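Small Arms, Small Budget: a Conversation About Buying Equipment for a Robot Room

Published in February, in the Workshop Talk series

When I visited the training center in Griltau, the equipment planner was sitting with a calculator and a paper list. The list had three columns: what we have, what breaks, what we want. She told me the second column is the one she reads first.

She has planned the purchases for the robot room for three years. Before this she bought machines for a furniture factory, where one order could take a whole winter to decide. The orders are smaller now, but she says the questions are the same. I asked her to explain how a small place with little money should plan for robots. She agreed, on the condition that I do not print her name, because suppliers telephone her enough already.

The first order

The room started with one big industrial arm that was bought second-hand from a firm in Kotberg. It was a good machine, she says, and it was also a mistake.

"We spent almost the full budget of the year on one arm," she told me. "Then we needed a safety fence, and the fence was not in the budget. Then we needed a different electrical connection, and this was also not in the budget. For five months the arm stood under a cover and people put their coats on it."

The arm was sold again to a company that could use it. The center lost some money, and she keeps the invoice in a folder where she can see it. After that, the group decided to begin again with small desktop arms, with printed plastic parts and hobby servos.

I asked if this was not a step down. She thought about it for some time.

"For strength, yes. For precision, yes, a big step down. But we have 24 students in a course. With one expensive arm, one student is working and 23 are looking at his back. With cheap arms they are all working, and when somebody breaks a part we print it again in the evening."

What the money goes to

Many people who ask her for advice want to know the price of an arm. She finds this question too narrow. In her planning, the arm itself is 35 percent of the cost of one work station. The rest is for the power supply, the table, the computer, the lighting, spare servos, cables, filament for the printer, and hours of work by the technician.

"The hours are what people forget," she said. "They write zero, as if the technician has nothing else to do. Our technician needs two days to build and calibrate a new arm. If you order six arms, that is twelve days, and you must write it down in the plan with a price next to it."

She also puts 20 percent of the total aside for repairs in the first year. When she began, her manager wanted to cut this line. She let him cut it, and in spring she came to him with a box of dead servos. Now the line stays in the plan.

The servos are the part she speaks about with the least patience. The center has bought from two suppliers, Goodall and Damo. The first delivers slowly but every motor in the box is the same. The second delivers in a few days, and she is happy with the price, but in one order the connectors were of two different types. "I do not say one is bad," she told me. "I say that you should order three pieces before you order thirty. Test them for one week under load. Then order the rest, and from the same batch if they will do this for you."

Cheap surfaces

After coffee we went to see the stations. I had expected that the test areas would also be something bought from a catalog. She shook her head at this. A printed calibration board of good quality costs more than a servo, and the exercise changes every few weeks.

So the test area is drawn with a marker. There is a big sheet of white paper, taped down, with a rectangle on it, a line across the upper part and a black dot in the middle of the lower part. The exercise is to move a small green cube to the dot.

"The rectangle is not straight, I know," she said. "A student drew it by hand. For this exercise it is enough. When we need millimeters, I will pay for millimeters."

What she did pay for is the tape, and she has an opinion about it. The cheapest kind comes up at the corners after some days, and then the paper moves and the results of the morning cannot be compared with the results of the afternoon. She now orders a better one, by the carton, together with the paper.
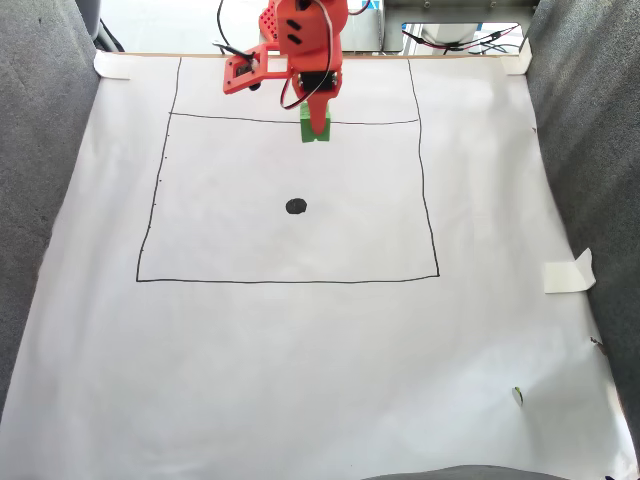 How to choose the number

I asked how she decides how many arms to buy. Her method is simple and a little slow. She takes the timetable of the whole year and marks the hours when the arms are really needed. Then she looks for the hour with the most marks and plans for one arm less than this hour asks for.

"One less?" I asked.

"Yes. If I plan for the highest hour, I have arms that sleep for most of the year. In the highest hour two groups can share, or one group can do the programming part first. The teachers complain a bit. I listen to them, and if they complain in three different months, I buy one more."

She also never buys all of the arms at one time. The first half of the order comes before the courses begin, the second half four months later. In between, the students find the weak places in the design. Last year it was the cables: the connectors became loose after many movements, and the technician changed the way he fixes the wires. Because only half of the arms were built at that time, he had only half of the work.

On the question of building or buying

The center prints most of the plastic parts itself. I wanted to know if this saves money, and she gave me an answer that I had to ask her to repeat, since it was different from what I had read in other places.

If she counts the printer, the filament, the failed prints and the technician, a printed set costs nearly the same as a ready set from a shop. The difference is in the time. A broken bracket from the shop means an order, a signature, a delivery and a station that is closed for nine days. A broken bracket from their own printer means a station that is closed until the next morning.

"So for me the printer is not a machine for making arms," she said. "It is insurance. I put it in the budget on the same page with the insurance."

Her advice for a school or a small company that does not have a printer is to not begin with both things in the same year. They should buy two or three ready sets, learn what breaks, and only then decide about the printer. She has seen one workshop that bought an arm kit, a printer and a camera system in one month, and at the end of the year the camera boxes were still closed.

What she would like to have

Near the end I asked about the third column on her list, the wishes. She turned the paper around so that I could read it. There were four items. A second power supply for each table was at the top, then better lamps, then a cabinet with small drawers for screws and horns. The last was one bigger arm, with a question mark behind it.

I pointed at the question mark. She laughed and said that the furniture factory is still somewhere in her.

"Maybe in two years. But this time I will buy the fence first. And the electrician must come before the arm, not after. When the fence is paid and the electricity is paid, and there is still money on the page, then we can talk about which arm."

She has already asked for a price for the fence. It is valid until the end of the summer, and she has written the date on the wall next to the telephone.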